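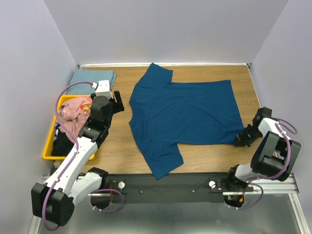
4.2 What the rules leave out

Most written guidance for shared manipulation cells was drafted with rigid parts in mind, and it shows. The Odareck site rules, which we were asked to follow, run to 60 clauses. Only two of them mention cloth. One says that garments must be "presented in a known state" before the arms are enabled, and the other that a finished item must be stacked clear of the work area. Neither says who decides what a known state is.

Figure 3. Bimanual folding cell with a T-shirt laid flat on the table, a tray of crumpled garments, and a folded cloth in the back corner.

We doubt that the first clause can be checked as written. In the position shown in Figure 3 the shirt is mostly smooth, yet one sleeve hangs slightly past the front of the table, over the rail. An auditor could pass this or fail it. Guzmán and Maurya, scoring the same 544 start positions separately, disagreed often enough that we stopped treating the clause as a pass/fail item.

Cable routing is a similar case. The Marulanda checklist asks that cables be "managed," a word that would cover the loops on both arms in Figure 3 as easily as it would cover a fully clipped run. We would prefer a limit on free loop length, stated in the rule and measured with the arm at full reach.

The strongest claim made for such checklists is that they reduce stoppages. Our log holds 3288 folding attempts, and we could not separate any effect of the checklist from the change of gripper pads in November. Elero reports a clear benefit at its own site but gives no comparison period. Until someone runs the same cell with and without the rules, we see no good ground for making them mandatory. The clause on stacking finished items is the one we would keep, with a minimum distance added.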